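Paying off the catalogue account, or how I finally opened the envelopes

Right, so I promised an update on the Torum account and I've been putting it off, mostly because writing about money makes my shoulders go up round my ears. But it's done! The last payment went out in September and I have the letter on the fridge, under the magnet shaped like a snail.

If you're new, a quick catch-up. I had a store card with Torum that I'd opened to buy a washing machine, and then carried on using for school shoes, a duvet, two birthdays and a coat I didn't need (lovely coat though). I stopped opening the statements at some point over the winter. By the time I did open one, the balance was £900 and a good chunk of that was interest and late fees I hadn't even known were being added.

I rang them in the end. I'd written out what I wanted to say on the back of an envelope, and Mathis took the little one into the garden so I wouldn't be interrupted, and then of course I was on hold so long that they came back in and had their tea. The man I got through to was perfectly nice. I told him what comes in, what goes out, and what I could manage, and he asked whether I could do more, and I said no. That was the hardest bit. My friend Rosine had told me to say the figure and then stop talking, and I very nearly didn't. There was such a long silence I thought we'd been cut off.

We settled on £61 a month with the interest frozen. He also took off one of the late fees, which I hadn't asked about, so do ask. I got him to put it all in writing before I paid a penny, and I'm so glad, as the first letter had the wrong start date on it and I'd have been marked as missing a payment before I'd begun.

A few of you asked in the comments why I didn't just take out a loan and clear the lot. I did look! I filled in most of the form for one with Abdella, late at night when everything seems like a good idea. The monthly amount was lower, but it ran on for years longer, and when I added up the total with the set-up fee I went a bit cold and shut the laptop. It might suit somebody with several debts on horrible rates. I had one, and a company that was willing to talk to me.

I also had a phone call from an outfit called Skendumier who said they could get most of it written off. I don't know how they got my number. They wanted a fee up front and were very keen for me to stop speaking to Torum myself, and I said I'd think about it and then blocked them. If you're stuck, please go to one of the free debt charities first. Solène did that with a much bigger mess than mine and they went through everything with her, line by line, and didn't charge her at all.

What else. I moved the payment date to the day after wages come in, so the money is gone before I've had a chance to get fond of it. I cancelled a parcel subscription I'd forgotten I had. Birthdays got smaller and playing at home got longer, and we've had a great many pretend lunches.
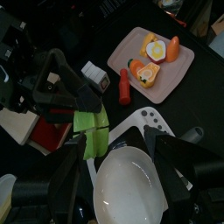
Toy veg on the pink board. Somebody's pretend lunch is coming along nicely.

My credit file still looks a bit sorry for itself. The missed payments from before the arrangement are on there, and the arrangement is marked too, and I gather it all stays for six years. I minded about that more than I expected. Then again I'm not planning on borrowing anything, and the account now says settled, so I'm trying to leave it alone and only look every few months.

Next job is a proper savings pot, because the car is making its noise again. I've opened one with Urnier and set up £5 a week, which sounds like nothing, but it goes out by itself and I haven't touched it so far. Loïc reckons I should be putting in £9. Loïc doesn't have a child who grows out of wellies every time it rains.

I'll do a separate post on the budget sheet as so many of you wanted a copy. It needs tidying first, there's a whole column just called "hmm".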